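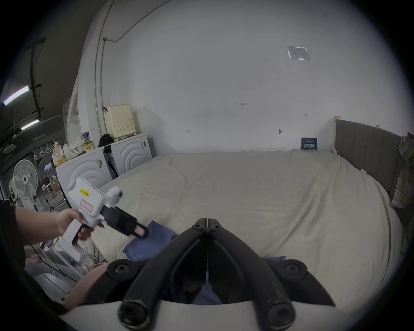

Akinyi Swai asked whether the robots were sleeping at night, and the guide from Nornex did not laugh. He said they were switched off at six, but he did not know what one should call it.

We had come by coach from Pestthorpe, two hours through grey hills, because my daughter saved the notice on the fridge since January. Visitors were allowed to stand behind the people who teach. That was the word on the programme: teachers. They held the grippers in their hands and handled the cloth, and later a machine would learn from it how to do the same.

"How many times must they do it?" I asked.

"For this task, 4,000," the guide said. "We have 223."

My daughter whispered that Mum would never have had the patience. I thought that she would. My wife ironed even the tea towels, and when I folded a sheet wrongly she took it from me without a word and began again from the corners.

At the end each visitor could try. The gripper was heavier than I expected. I closed it on a corner, lifted, and turned my wrist the way my wife turned hers, a small flick away from the body. I had not known that I remembered it.

"Was that one recorded?" I asked.

The guide looked at his screen. "Yes. Should I delete it?"

My daughter was already buttoning her coat. The coach was leaving in ten minutes.

"No," I said. "Please keep it."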